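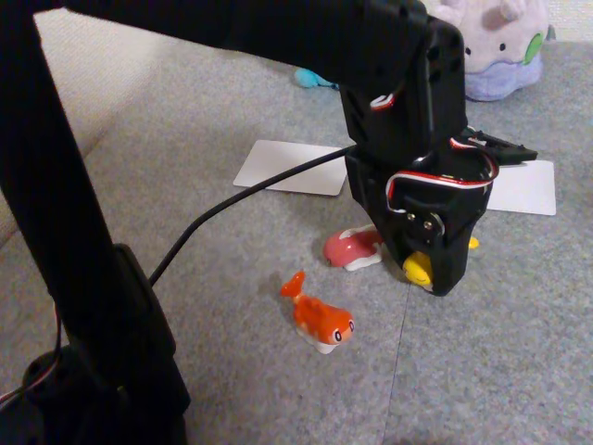

보낸 사람: Benjamín Gallardo
받는 사람: Pukora 놀이자료 정리 메일링 리스트
날짜: 2024년 2월 17일
제목: Re: 소형 모형 분류와 무지 카드 규격

Govindasamy 님 질문에 항목별로 답합니다.

> 물고기 모형과 다른 동물 모형을 한 칸에 넣어도 됩니까?
> 지난 11월 목록에는 '바다'와 '기타'로만 나뉘어 있어서
> 분홍색과 흰색이 섞인 둥근 모형을 어디에 둘지 모르겠습니다.

한 칸에 넣지 않습니다. 주황색 금붕어 모양은 '바다', 분홍/흰색 둥근 모형은 종류가 확정될 때까지 '기타'입니다. 노란색 소형도 같은 기준을 적용합니다. 색상은 분류 기준이 아니고 비고란에만 적습니다. 11월 목록에서 색상으로 칸을 나눈 부분은 폐기했습니다.

꼬리지느러미가 위로 선 모형은 납작한 봉투에 넣으면 눌립니다. 칸막이 상자를 쓰고, 칸 깊이는 모형 높이보다 크게 잡으십시오. Dristorcombe 창고에 있는 얕은 상자는 카드 전용으로 돌렸습니다.

> 흰 카드는 인쇄한 뒤에 배포합니까, 무지로 배포합니까?
> 그리고 바닥에서 쓸 때 어느 쪽이 앞면인지요.

무지로 배포합니다. 앞뒤 구분은 없습니다. 모서리가 둥근 가로형이고 비율은 일반 신용카드와 비슷합니다. 이름표로 쓸 때는 수성펜으로 적고 마른 천으로 닦습니다. 유성펜으로 적은 카드는 회수 후 재사용하지 않습니다.

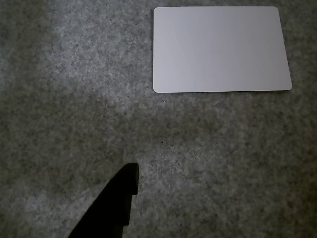
카드 재고는 4,000장입니다. 묶음 단위는 20장이고, 묶음마다 고무줄 대신 종이띠를 씁니다. 고무줄은 오래 두면 카드 가장자리에 들러붙습니다. 모형 상자는 한 상자가 12칸입니다. 빈칸이 생겨도 다른 분류의 모형으로 채우지 마십시오.

> 회색 카펫 위에서 진행해도 됩니까? Casero 쪽은 매트를 따로 깝니다.

됩니다. 회색 바탕에서는 흰 카드와 주황색, 노란색 모형이 모두 잘 구별됩니다. 얼룩무늬가 있는 저파일 카펫도 상관없습니다. 다만 카드가 바닥에 밀착되면 손톱으로 들기 어려우므로 어린 아동 조에서는 카드 대신 두꺼운 판을 쓰는 편이 낫습니다. Casero의 매트는 소음 때문에 까는 것으로 알고 있고, 분류 작업과는 관계가 없습니다.

정리 순서는 카드 먼저, 모형 나중입니다. 카드를 걷은 다음 바닥을 한 번 훑고 모형을 칸에 넣습니다. 작은 모형은 카펫 가장자리 틈으로 들어가는 경우가 있으니 벽 쪽을 따로 확인하십시오.

미결 사항 2건:
- '기타' 칸의 세부 분류. 의견이 있으면 이 스레드에 답장 바랍니다.
- 칸막이 상자 뚜껑의 라벨 위치. 현재는 짧은 변 왼쪽인데, 겹쳐 쌓으면 가려진다는 지적이 있었습니다. 긴 변으로 옮기는 안을 검토 중입니다.

수정된 목록은 상자 라벨이 정해진 뒤에 올리겠습니다.

Benjamín Gallardo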